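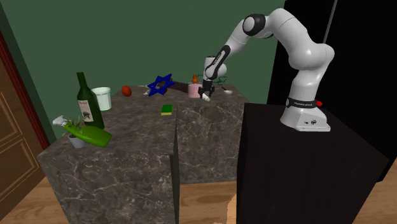
4. Descaling the Pitel kettle and filter jug

Read this section before you buy anything. The leaflet that comes in the box tells you to descale every week with Talukder sachets. We doubt that many households need to. If your water is soft you may get through the whole winter without seeing a crust, and the warning light on the base won't know the difference. It counts boils, that's all. It comes on after 27 of them, whatever the state of the element.

4.1 Check whether it needs doing

1. Unplug the base and let the kettle cool with the lid open.
2. Tip out the water and look at the bottom in daylight.
3. Run a fingertip over the metal. A rough, chalky feel means scale. A rainbow stain doesn't, and you can leave it alone.
4. If the bottom is smooth, reset the light (see 4.4) and carry on using the kettle.

Note: Brown specks are more likely to come from old pipes than from the kettle. Descaling will do nothing for them.

4.2 Descale with citric acid

You can use the branded sachets if you already have them. Plain food-grade citric acid does the same job on limescale as far as we can tell, and we have yet to see a good argument for the scented kind.

1. Fill the kettle to the half mark with cold water.
2. Boil it, then switch off at the wall.
3. Add one level tablespoon of citric acid, slowly. It will fizz.
4. Leave it for half an hour with the lid open.
5. Pour away and rinse twice.
6. Fill to the top line, boil, and throw that water out too.

CAUTION: Never add the powder while the water is still bubbling. It can foam over the rim and scald you.

CAUTION: Do not mix citric acid with bleach or any cleaner containing bleach. The fumes are dangerous.

Vinegar works, but slowly, and the tea tastes of it for days. People who say otherwise may have a stronger stomach than ours.

Stubborn patches: repeat steps 1 to 6 once. Don't scrape with a knife - the coating on the element plate marks easily and the guarantee doesn't cover scratches.

4.3 The filter jug

The Grurnus cartridge has a little dial on top marked in weeks. Treat it as a reminder and no more. It turns at the same speed whether you fill the jug once a day or never.

1. Wash your hands and lift out the old cartridge.
2. Wash the jug and funnel in warm soapy water. The lid is not dishwasher safe, despite the symbol printed on earlier boxes.
3. Soak the new cartridge in cold water for 7 minutes.
4. Push it down until it clicks.
5. Fill and discard the first two jugs. House plants don't mind it.

Note: Black grains in the first jug are carbon dust. If you still see them in the fourth, take the cartridge back.

"Fits all jugs" cartridges, Skidel included, often don't. Check for a gap round the collar, where water can slip past unfiltered.

4.4 Resetting the light

1. Put the empty kettle on its base, plugged in.
2. Hold the switch down until the light blinks, then let go.
3. If it stays lit, unplug the base for a minute and try again.

A light that still won't clear is a fault in the base. Ignore any advice to keep descaling until it goes off.

Section revised Tue 21 May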